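Bring Back the Intermission

I saw Cerna at the Minami last week, all three hours of it, and they stopped the movie halfway through for fifteen minutes. What a treat! People who had come in as strangers stood in the lobby arguing over whether the sister was lying (she is, I'm sure of it), and the line for coffee went out the door.

More theaters should try it. Long movies are back, and I love them, but a break lets a big story breathe.

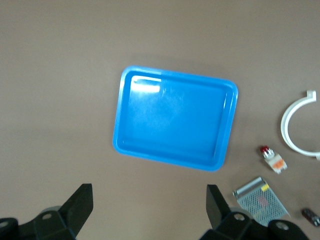 Snacks are half the fun of a break, and the Minami could go further with them. Let us carry our own back to our seats on a shallow plastic tray, bright blue with rounded corners and a raised rim to stop the popcorn from rolling off. Then dim the lights and give me the second half!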